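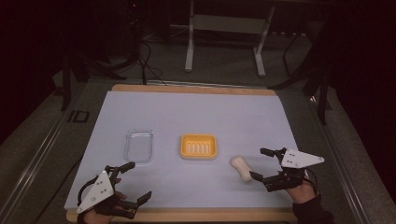

按萨比娜·乌尔班的说法，这次更新里最有用的一项改动，用户在界面上根本看不到：时间戳终于对齐了。过去左右两手的开合数据和画面各走各的时钟，拿去训练之前要先用脚本补一遍，补得好不好全看写脚本的人。

她说的是Sernum，一套用于整理手持夹爪示教数据并训练操作策略的软件，由Kastville的Polák公司开发。公司于2022年12月24日放出新版本，更新内容集中在三处：数据同步、片段切分，以及策略输出之后的轨迹检查。

Sernum的用法没有变。操作者双手各持一只夹爪，在工作板上完成一段动作，软件记录头部视角画面、夹爪位姿和指端开度，再把整段记录切成可以训练的片段。桌面小件整理是开发组用得最多的任务类型，肥皂、肥皂盒、透明塑料盒这类日用品都在物品清单里。

同步部分改动最大。旧版以画面为准，夹爪数据按最近的一帧归并，动作慢的时候没有问题，手指快速闭合时就会错开。新版把所有数据流换算到同一时钟，开度信号在两帧之间做插值，位姿则单独处理旋转部分。负责这一模块的楚季博尔·弗尔切克说，闭合动作前后的错位在旧版中最大到过80毫秒，新版在同一批记录上压到了20毫秒以内。他补充说，这个数字是在开发组自己的机器上得到的，用户换了采集卡或者接线较长，应当重新跑一次校准程序。

校准程序也重写了。原来需要手动在画面里标出夹爪张开和闭合的时刻，现在只要在录制开头连续开合几次，程序自己去找对应关系。找不到时会报错并停止写入，不再像以前那样用默认值继续录。这一条在测试期间引起过一些抱怨，有人录到一半才发现文件没有生成。正式版因此加了提示音，状态栏也会变色。

片段切分方面，新版不再只看夹爪开合。旧版的规则是闭合算抓取开始，张开算放置结束，碰上先用指尖拨正物体再抓的动作，常常切出一串很短的碎片。新版同时参考手的速度和指端与物体的接近程度，把拨正、抓取、移动、放置归为一个片段里的几个阶段，阶段边界可以在时间轴上拖动修改。左右手各有一条独立的时间轴，一只手按住容器、另一只手放东西的情形可以分别标注，也可以绑在一起。

感知部分仍有没解决的问题。透明容器放在浅色台面上时，边缘对比很弱，分割模型容易只认出盒口的高光，盒身则当成台面。柳博米尔·丹科在更新说明里把它列为已知缺陷，给出的临时办法是在片段首帧手动勾一次轮廓，后面的帧由跟踪模块接着走。开发组试过用深度数据补，透明材料上的深度本身就不稳定，效果时好时坏，这一版没有收进去。说明里建议用户不要因此把透明物品从数据里剔掉，带着人工轮廓的片段对后续模型仍然有用。

策略训练的接口基本保持原样，默认的动作预测长度做了调整，推理时前后两段预测的重叠部分改为加权平均。以前两段预测衔接不好，执行端会出现停顿，放置小件时尤其明显。新版还允许在训练时给不同阶段设不同的权重，接近物体的那一小段可以加重，空手移动可以减轻。

轨迹检查是新增的模块，放在策略输出和控制器之间。它读入预测出来的末端轨迹，检查关节限位、双臂间距和台面高度，超出范围的点先尝试就近修正，修正不了就整段拒绝，并把原因写进日志。检查本身不依赖学习模型，规则都在一个文本配置文件里，用户可以自行增减。弗尔切克说，模块目前只管几何关系，不判断抓取力够不够，也不处理柔软或易碎的物品。

公司随更新公布了一项内部测试。任务是把一块肥皂放进带凸棱的肥皂盒，示教数据共100段，训练后的策略执行60次，成功与失败的录像全部放进更新包，没有另外给出成功率。乌尔班解释说，成功的标准还在讨论，肥皂斜搭在盒沿上算不算放好，组内意见不一，用户看录像自己判断更合适。

Skondness的用户贝尼托·雷克纳参加了测试。他认为双时间轴省下的功夫最多，过去标一段双手动作要来回看好几遍。他的不满在于导出速度，长记录导出时界面仍会卡住，只能等它走完。开发组答复说导出将改为后台进行，不过这一版没有赶上。

旧版项目文件可以直接打开，首次打开时会转换格式，原文件保留。需要注意的是，旧记录没有统一时钟的信息，转换后仍按旧办法归并，在列表里会标成“未对齐”。新旧记录可以混在一起训练，软件会弹出提醒，不会阻止。自己写过后处理脚本的用户，应先停用其中补偿时间差的部分，否则新记录会被重复修正。

配置文件的写法也有小的变动，左右手的参数改为分开填写，原来的合并写法还能识别，下一版起取消。安奈日卡·冯德拉切克负责文档，她表示教程已按新界面改完，轨迹检查的规则示例还缺双臂交叉作业的部分，稍后补上。

已有许可的用户可在软件内直接更新，更新前需要关闭正在进行的录制。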